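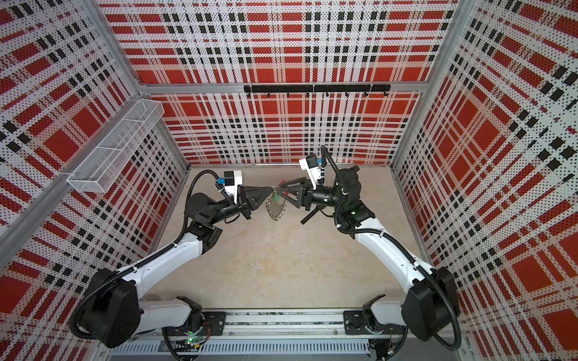 Aprender a afilar a los cuarenta y tantos

Publicado el 2 de agosto de 2019

Cuando llegué a vivir a este pueblo no sabía afilar nada. En mi casa de Poznań los cuchillos los llevaba mi padre a un señor del mercado, y volvían envueltos en papel de periódico. Yo nunca pregunté qué pasaba entre la ida y la vuelta. Ahora llevo seis años en España, tengo un cobertizo con herramientas que en su mayoría compré de segunda mano, y casi todas llegaron sin filo. De esto quiero escribir hoy, con calma, aunque mi español todavía se equivoca en los artículos y en el subjuntivo. Mi vecina Carmiña me corrige los textos cuando tiene tiempo, y esta semana no tiene, así que pido paciencia.

Empecé en febrero, con un formón. Era un formón ancho, de mango partido, que venía en una caja con otras cosas que yo no quería. Lo probé en un trozo de castaño y el formón no cortaba, aplastaba. La madera quedaba como masticada. Pensé que el acero era malo. Se lo escribí a mi amigo Sławomir Kubiak, que trabajó muchos años haciendo ventanas, y él me contestó con una sola línea: "Ponle la espalda plana y después hablamos".

La espalda del formón es la cara de atrás, la que no tiene bisel. Yo no sabía que había que tocarla. Toda mi atención iba al bisel, que es lo que se ve y lo que parece importante. Pero un filo es el encuentro de dos caras, y si una de las dos está llena de arañazos y de óxido, el encuentro también lo estará. Me pasé una tarde entera frotando la espalda en la piedra, con el dedo índice y el corazón apretando cerca de la punta, hasta que las yemas me quedaron grises y me dolían. Al final había una franja brillante detrás del filo, estrecha, no más ancha que una uña. Sławomir dice que con esa franja es suficiente y que el resto es vanidad.

Las piedras

Compré tres piedras en la ferretería Carrilho, que está en la calle que baja al río. Es una ferretería de las de mostrador, donde hay que pedir las cosas por su nombre y yo muchas veces no lo sé. La primera vez pedí "una piedra para hacer agudo" y el dependiente me trajo, muy serio, un afilalápices. Después nos entendimos. Me vendió una piedra de grano 300, otra más fina y una tercera que según él no iba a necesitar nunca, y es la que más uso.

La de 300 come mucho. Sirve para rehacer un bisel que está mellado o torcido, y también sirve para estropear un bisel bueno en menos de un minuto, cosa que he hecho. Se gasta por el centro y se queda como una cuchara. Para aplanarla, la froto contra un papel de lija pegado en un cristal, antes le dibujo con lápiz una cuadrícula por encima, y cuando desaparecen las últimas rayas del medio ya está plana. Este dibujo con lápiz me gusta casi más que afilar. Tiene algo de deberes de la escuela.

Al principio usaba demasiada agua, luego demasiado poca. El barro gris que se forma encima no hay que limpiarlo a cada momento, como hacía yo, porque ese barro también trabaja. Mi mujer me prohibió el fregadero de la cocina a la segunda semana y desde entonces lo hago en el cobertizo, con una palangana.

La rebaba

Si tuviera que explicar una sola cosa a una persona que empieza, explicaría la rebaba. Es un hilo de metal muy pequeño que se dobla hacia el otro lado cuando el bisel ya ha llegado al filo. No se ve bien, pero se siente con el dedo, pasándolo desde la espalda hacia fuera, nunca a lo largo. Mientras no hay rebaba en toda la anchura, no se ha terminado, y no sirve cambiar a la piedra fina. Yo cambiaba por aburrimiento. Tenía un bisel como un espejo y un formón que no cortaba pan.

En polaco a la rebaba le decimos "drut", que significa alambre, y me parece una palabra más justa. En español "rebaba" me suena a baba, a algo de niños o de perros. Carmiña se rio mucho cuando se lo dije, y me contó que su abuelo, que segaba, pedía silencio para picar la guadaña. Lo hacía sentado en el suelo, con un yunque pequeño clavado en la tierra, golpe a golpe, y después pasaba la piedra de pie. La guadaña la heredó un primo suyo y no sé si la usa.

El ángulo y la guía

Compré también una guía con ruedecita, de la marca Pesska, para sujetar el formón siempre en el mismo ángulo. Hay personas en los foros que hablan de estas guías como si fueran una vergüenza. A mí me ayudó mucho. Con la guía aprendí cómo se siente un ángulo que no cambia, y después de unas semanas pude quitarla con los formones anchos. Con los estrechos todavía la pongo, se me tumban hacia un lado y me sale un filo torcido como un tejado viejo.

Los cuchillos de cocina son otra cosa, porque la hoja es larga y curva y hay que levantar un poco el mango al llegar a la punta. Los de nuestra casa son baratos y de acero blando. Se afilan pronto y pierden el filo pronto. Los repaso los domingos por la tarde, mientras escucho la radio para practicar el oído. Entiendo el fútbol casi entero y la política solo a trozos.

Los dientes

Hasta aquí todo lo que he contado tiene un filo solo. Con las sierras el asunto se multiplica. Tengo un serrucho de mi suegro que afilo con lima triangular, diente sí y diente no, y luego le doy la vuelta para hacer los que faltan. Tarda uno mucho y hay que tener buena luz. La primera vez le quité demasiado a unos dientes y muy poco a otros, y el serrucho se iba siempre hacia la izquierda, como un carro de supermercado. Lo igualé pasando una lima plana por encima de todos y empecé otra vez desde cero.

Los discos de sierra circular no los afilo yo. Lo digo sin pena. Los que uso tienen las puntas de metal duro, mis piedras no les hacen nada, y además cada punta tiene su inclinación y un error ahí es un error que da vueltas muy rápido cerca de mis manos. Los llevo a un taller del polígono, Cemov, donde cobran por diente. Por mi disco de 40 dientes pagué menos de lo que cuesta uno nuevo decente, y volvió cortando el contrachapado sin levantarle astillas. Lo que sí hago yo es quitarles la resina. Los dejo un rato en agua caliente con jabón y bicarbonato y froto con un cepillo de dientes viejo. Más de una vez un disco que yo creía gastado estaba solamente sucio.

Un libro

Debo mucho a un libro que encontré por casualidad, un manual inglés firmado por una tal Sandra Crabtree, de tapas verdes y con manchas de aceite del dueño anterior. En la página 86 hay un dibujo de un filo visto muy de cerca, y parece una sierra de montañas. Lo leí con diccionario, primero del inglés al polaco y después del polaco al español para apuntarme las palabras en la libreta. Tengo ya 38 palabras de afilar. Algunas no las podré usar jamás en una conversación, por ejemplo "chaira" o "asentador", pero estoy contento de tenerlas.

El formón de mango partido tiene ahora mango nuevo, de fresno, un poco gordo para mi mano. Corta el castaño a contrafibra y deja una superficie que brilla. Esta tarde quiero empezar con el hierro del cepillo, que tiene una mella en la esquina, y antes debo aplanar otra vez la piedra.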